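Início Perguntas Etiquetas Utilizadores Entrar

Tempo de leitura: 4 min

Quantas demonstrações gravar para uma tarefa com candeeiro articulado, e quanto variar entre elas?

Publicado em junho por Philomena Scanlon

Estou a gravar demonstrações por teleoperação para treinar uma política por imitação. São dois braços numa mesa, com uma câmara fixa e uma em cada punho. A tarefa é simples de dizer: pegar na cabeça de um candeeiro de pescoço flexível e orientá-la de modo a que a luz caia sobre uma folha de papel que está na mesa. O braço direito faz o movimento, o esquerdo fica em espera e só entra se a base se deslocar.

Gravei 36 episódios até agora. Treinei com esses e o resultado é fraco. O braço chega à cabeça do candeeiro quase sempre, mas depois de a agarrar faz uma de duas coisas: ou pára, ou puxa demasiado para cima e levanta a base. Quando vejo os episódios gravados, nenhum tem a base levantada, por isso a política está a fazer uma coisa que nunca lhe mostrei.

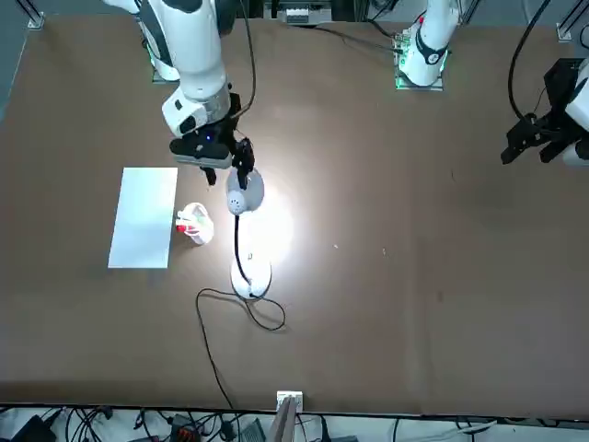

O candeeiro fica sempre aceso durante a gravação, e é aí que tenho a segunda dúvida. A exposição da câmara fixa está em automático. Conforme a cabeça do candeeiro muda de posição, o brilho da mesa toda muda de um fotograma para o outro, e o papel umas vezes aparece azulado e outras quase branco. Não sei se isto ajuda, por ser variação, ou se estraga.

Uso o Stamell para gravar e para rever os episódios, com as definições de origem. Os objetos extra em cima da mesa mudo-os de vez em quando, sem regra. O papel fica quase sempre do lado esquerdo.

As minhas perguntas são estas: continuo a gravar até chegar aos 100, ou páro e mudo a forma de gravar? E a exposição, deixo como está?

Siobhán Nic Aodha

Parava e mudava a forma de gravar. Mais 64 episódios iguais aos que tem vão dar-lhe uma política um pouco mais segura a fazer a mesma coisa errada.

Sobre o puxar para cima: o pescoço flexível resiste, e quem teleopera compensa sem dar por isso. Sente ou vê a base a querer mexer e alivia. Nos dados isso aparece como uma correção muito pequena, que se perde se estiver a gravar a uma frequência baixa ou a alisar as ações depois. Veja primeiro se tem algum filtro ligado na exportação. No Stamell há um, e na instalação que uso vinha ativo.

Depois grave recuperações. Comece o episódio com a pinça já fechada na cabeça do candeeiro e o pescoço demasiado esticado, e mostre o regresso: baixar, aliviar, voltar a orientar. Faça isso a partir de cinco posições de partida bem diferentes, com algumas repetições em cada uma. Guarde-as com uma etiqueta própria, para poder treinar com e sem elas e comparar. Não grave a parte em que estica o pescoço, só o regresso, senão está a ensinar o erro.

A paragem depois de agarrar costuma vir das pausas do operador. Se fecha a pinça e fica um segundo a pensar para onde vai, a política aprende a ficar parada. Corte esses trechos ou decida o destino antes de começar o episódio.

Quanto à exposição, fixe-a. Escolha um valor em que a zona iluminada da mesa não fique toda queimada e em que ainda se distinga a borda do papel – com a lâmpada acesa vai ter de aceitar as partes afastadas mais escuras. Fixe também o balanço de brancos. Se quiser variação de luz, faça-a de propósito, com a luz da sala ligada nuns episódios e desligada noutros, e anote qual é qual.

E mude o papel de sítio. Se está quase sempre à esquerda, a política não precisa de olhar para ele. Eu dividia a mesa em zonas e sorteava a zona antes de cada episódio.

Brennan

Tive o mesmo com uma tarefa de abrir gavetas. No meu caso eram poucos dados, passei para o dobro e melhorou. Também pode colar a base do candeeiro à mesa com fita de dupla face, assim já não levanta.

Tostico

A fita resolve a gravação mas muda a tarefa. Se depois o candeeiro vai estar solto, a política nunca viu a base solta e volta ao mesmo. Só colava se no uso final também estiver colado.

Acrescento uma coisa à resposta da Siobhán: verifique o cabo de alimentação. Se ficar esticado de um lado, puxa a base num sentido e o operador habitua-se a compensar só para esse lado. Deixo sempre folga e mudo a posição do cabo entre blocos de episódios. As imagens do punho também agradecem, porque o cabo entra no enquadramento e convém que não esteja sempre no mesmo sítio.

Philomena Scanlon

Obrigada. O filtro estava ligado. Exportei os 36 outra vez sem ele e vou treinar hoje à noite com os mesmos parâmetros, antes de gravar as recuperações, para ver quanto vinha daí. A exposição já ficou em manual.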